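This website uses cookies to improve your experience. By continuing to browse you accept our use of cookies.

Vacancy Duration and Asking Rent in Two-Bedroom Apartments: A Comparison of Two Neighborhoods

Student project report, Housing and Property Studies
Submitted 30/11/2018

1. Purpose

The project examines whether the asking rent of a two-bedroom apartment is related to the length of time the unit stays on the market. Two neighborhoods were compared. Pondurville is an older district with small buildings, mostly walk-ups, and many individual owners. Wivingate was built up later and has larger buildings, several of them run by one management firm, Gyamfi Property Management. Both are on the same bus line and within the same school district, so location effects of that kind were treated as equal.

The starting assumption was that units priced above the local median stay listed longer. A second question was whether in-unit laundry, closet space and parking change that relationship.

2. Data

Listings were collected by hand from public rental pages beginning in April. The full collection contained 270 listings. Duplicates were removed by matching street address and unit number. Where a unit was listed by both an owner and an agent, the earlier listing was kept and the later one deleted.

For each listing the following fields were recorded: asking rent, floor area, floor level, laundry type, closet count, parking, pet policy, date first seen and date last seen. A listing was treated as filled when it had been absent from its page for two weekly checks in a row. This method has a known weakness. An owner who withdraws a unit without renting it is counted the same way as an owner who finds a tenant.

Floor area was missing more often in Pondurville than in Wivingate. Missing areas were left blank and those units were excluded from the rent-per-square-foot tables, but kept in the duration tables.

3. Storage and laundry coding

Laundry was coded as in-unit, shared in building, or none. Storage was harder to code because listing text is not consistent. "Ample closets" was not accepted as a value. Only a stated number of closets or a floor plan was used.

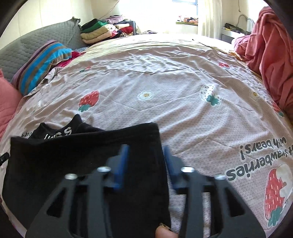 Gyamfi

(The author has no connection to the management firm of the same name in Section 1.)

Walk-in closets were counted as one closet regardless of size. Linen closets were counted if they opened onto a hallway and left out if they were inside a bathroom. Basement lockers and storage cages were placed in a separate field, as some carry a monthly charge and some do not. A bedroom with no closet was coded zero even when the listing showed a wardrobe, unless the text stated that the wardrobe stays with the unit.

4. Method

Listings were sorted into three rent bands for each neighborhood: below median, near median and above median. The near-median band was set at five percent on either side. Median days listed was then calculated for each band. Medians were used in place of means, as a small number of units remained listed through the whole period and would have pulled the means upward.

The calculations were done in a spreadsheet. A regression was considered and dropped. The number of units with all fields complete was too small once the sample was split by neighborhood and laundry type.

5. Results

In Wivingate the above-median band stayed listed 18 days longer than the below-median band. The order of the three bands was as expected. In Pondurville the difference between the same bands was four days, and the near-median band filled faster than either of the others.

Laundry type had a clearer effect than closet count. In both neighborhoods, units with in-unit laundry filled sooner than units in the same rent band with shared laundry. The gap was wider in Pondurville, where in-unit laundry is less common. Closet count showed no steady pattern. Parking mattered in Wivingate only.

A group of 16 units in the Nadov building, a converted warehouse on the edge of Wivingate, was tested separately. These units all came on the market in the same month. Removing them reduced the Wivingate difference but did not change the order of the bands.

6. Limits

Asking rent is not contract rent. Concessions such as a free first month were noted when stated, but were not deducted. Weekly checks mean that each duration can be wrong by up to six days at either end, so the four-day difference in Pondurville should be read as no difference. Rents under $1,000 were rare in both areas and most of those listings gave little detail.

7. Further work

A repeat of the collection over the winter months would show whether the Wivingate result holds when fewer units are available. Daily checks would be needed for Pondurville. The storage field should be split into closets inside bedrooms and closets elsewhere before any new listings are coded.

Back to top | Contact | Copyright 2018 Housing and Property Studies, Student Projects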